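Refurb cell notebook, bench side
Sep 14, 2019

Week two of the mixed shift on the Tallari line. The arm takes the repetitive part of the rebuild and the techs take intake, cables, final test and whatever the arm refuses. Notes below are on how the work is now divided.

Tray layout is unchanged since March. CPU, memory module and cards each have their own pocket, and the tray sits beside the open chassis so that reach stays short. 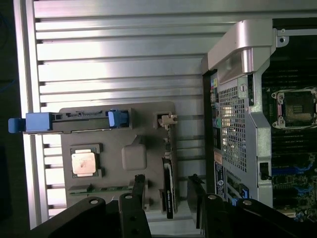
Entered by: bench lead, Gukurus refurb
Pages copied to: day shift, evening shift

Kitting is the new job. Before, a tech pulled parts from the bin as needed and nobody else had to know the order. Now the tray has to be filled correctly before the cycle starts, and a module turned end for end stops everything. Of 200 cycles logged, 74 stopped for a person. Most of those were presentation faults in the tray, a few were cables lying over the board.

Consequence for staffing: 2 techs per shift still, but one is tied to kitting and clearing stops. That tech walks more and sits less. Complaints about wrists are down. Complaints about being interrupted are up. The stop tone is the same as the one on the Drultard tester, so both people look up every time. Change one of them.
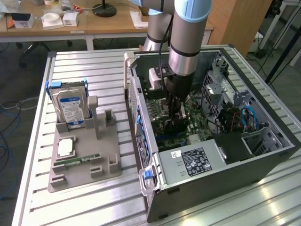

Cable dressing stays manual. Tried folding it into kitting and it doubled the prep on towers with a full drive cage. Proposal: dress cables at intake, before the case goes on the table, and mark the ticket.

Torque records used to be initials on a sheet. The cell writes them itself, 1,727 lines so far, and no one has been assigned to read them. Evening shift asked whether the log will be used to rate people. Answer given was no, it records the arm only. Want that in writing from Tomaszewski before the next rota goes up.

Open:
- second tray set, so kitting can run one unit ahead
- kitting card with pocket order, large print
- who signs the ticket when the arm did the seating and a tech cleared the stop
- stop tone, see above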